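Simulated rooms supply the examples for Curkar's household robot

28 Dec 2024

The company Curkar has finished the first part of a collection which should teach a robot arm to move and work in ordinary homes. All of the examples were gathered inside a simulator. The work began in September and was done together with Jusow, a small studio that builds the virtual rooms, and it was announced this week in a short note to the project's partners.

The set contains 200 demonstrations. In each of them a human operator guides the simulated arm through one household task, from a start position until the operator marks the task as finished. The learning system later receives the camera pictures together with the commands that the operator gave, and it tries to produce similar commands when it sees similar pictures.

The collection is named Gistcombe, after the first house plan that Jusow drew for it. The plan is of a simple home on one level. Curkar says that it asked for plain rooms on purpose in this first part, so that mistakes of the system could be traced more easily. A sitting area has block walls, a sofa with red cushions and very little besides. Other parts of the house have smooth gray walls, a door and a few objects.

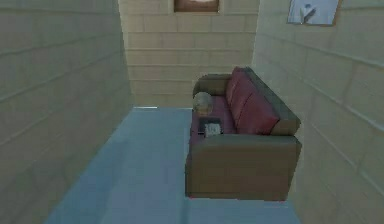

How the recording is done

The operator sits at a desk and holds a controller in one hand. On the screen there are several views of the virtual house, and the operator can choose which of them is large. All the views are saved, also those which the operator did not look at. For this reason a part of the saved material shows no arm at all, only walls, floor and furniture. Curkar keeps these pictures in the set. The system must learn that a view without the arm is also a normal view, and that it should then take its information from another camera.

Before each demonstration the software gives a written instruction of one sentence. The operators are asked to read it aloud before they begin to move. This rule was introduced after the first weeks, when it was noticed that people often did a task which was similar to the asked one but was not the same. A demonstration with the wrong task is not thrown away. It receives a new instruction that fits to what was done, and a second operator must confirm it.

An operator can record for 50 minutes and then must make a pause. In the beginning there was no such limit, and the recordings from late in the day had many small corrections of direction, which the system copied faithfully. After the limit was introduced the movements became calmer. The older recordings were reviewed again, and those with too much shaking were replaced.

Lighting is another point that needed more work than planned. In the simulator a shadow can be switched off with one setting, and the first version of the house had almost none. The test runs in this version looked good, but the arm behaved with less confidence when shadows were added. Now the shadows stay on, including those which come from something outside the camera's view. In one corner, where a small wooden bucket with bright blue liquid stands near a door, a dark shape like a hammer or an axe lies over the gray wall. The learning system has to understand that there is nothing on the wall to take hold of.

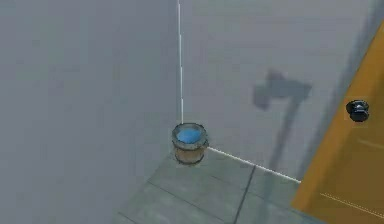
Fankhauser has some doubt about this approach and wrote to the project that a simulated shadow is still a very clean shadow, and that real homes have several lamps, curtains that move and people who walk between the lamp and the wall. The letter asks that the second part of the collection should contain at least a number of recordings where the light changes during the task. It also asks Curkar to publish the failed demonstrations and not only the good ones.

Curkar answered that both wishes are reasonable. The change of light during a task is already planned. About the failed demonstrations there is no decision yet, as they were stored in an older format and the instructions for them are not complete.

What the first results show

From the 200 demonstrations, 92 were used for a first training. The rest was held back, partly for testing and partly because the checking was not finished at that time. Curkar does not give a success rate for this early system and says that such a number would be misunderstood. It describes the result in words. The arm learned quickly to go in the correct direction, and it learned much more slowly where to stop.

Doors were the most difficult part. The operators come to a door from different sides and with different habits, and one small black handle can look quite different from one camera position to the next. When the picture has low resolution, the handle is only a few dark points next to the edge of the door. The team discussed if the resolution should be higher for the whole collection. It was decided to leave it low for the moment, because higher resolution makes the training slower and the cameras planned for the real arm are also simple ones.

A tilted view was a second source of trouble. Some cameras in the house do not stand level, and the lines of floor and wall run at an angle through the picture. The first system reacted to this by moving the arm in a slanted way as well. More examples from tilted cameras were then recorded, with the same tasks and the same furniture, and the effect became weaker. It did not disappear completely.
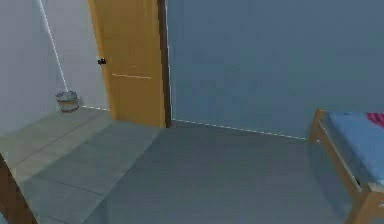

Tilted view from the Gistcombe house, with the door and part of the bed.

For Jusow the project has also changed the way of building rooms. The studio usually makes interiors for presentations, where everything should look attractive from one chosen point. Here the rooms must be correct from every point, also from very low or from above. In the first house there was a gap between a wall and the floor which could be seen only from one camera, and the learning system began to use it as a landmark. After the gap was closed, the system lost its orientation in that room and had to be trained again.

The studio now checks each room with a camera that visits random positions before the room is given to the operators. It takes one night for a house. Objects with no purpose in any task are also placed in the rooms, so the system does not conclude that every object must be touched.

The arm in the simulator is red and carries a small yellow triangle which resembles a warning sign. Curkar thought about making the arm in a neutral gray, and a few tests were done with this. The gray arm was difficult to separate from the walls, for the operators more than for the system, and the red color came back. Later the color will be varied automatically, together with the color of walls and doors.

Large empty areas of floor are also part of the difficulty. When the arm moves in front of a wide gray floor, there is little in the picture that tells how far away it is. The shadow beneath the arm helps here, and the operators say that they use it too, often without noticing.

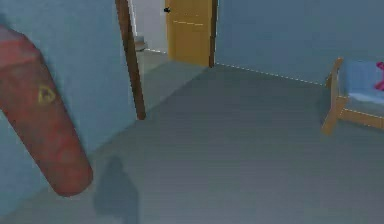 Will the demonstrations be available to people outside the project?

Curkar plans to give them to schools and small laboratories without payment, after the written instructions have been checked one more time. Companies can ask for access, but the conditions for them are not decided. The house plan itself stays with Jusow and will be shared only in a form that can be opened in the simulator and cannot be edited.

The second part of the collection will use a larger house with more than one floor plan to choose from. The operators will be partly the same people, and new ones will first repeat a number of tasks from the first part so that their way of moving can be compared. Recording with a real arm is foreseen after that, in a test room which Curkar is preparing at its own building. The test room will have one door in the beginning.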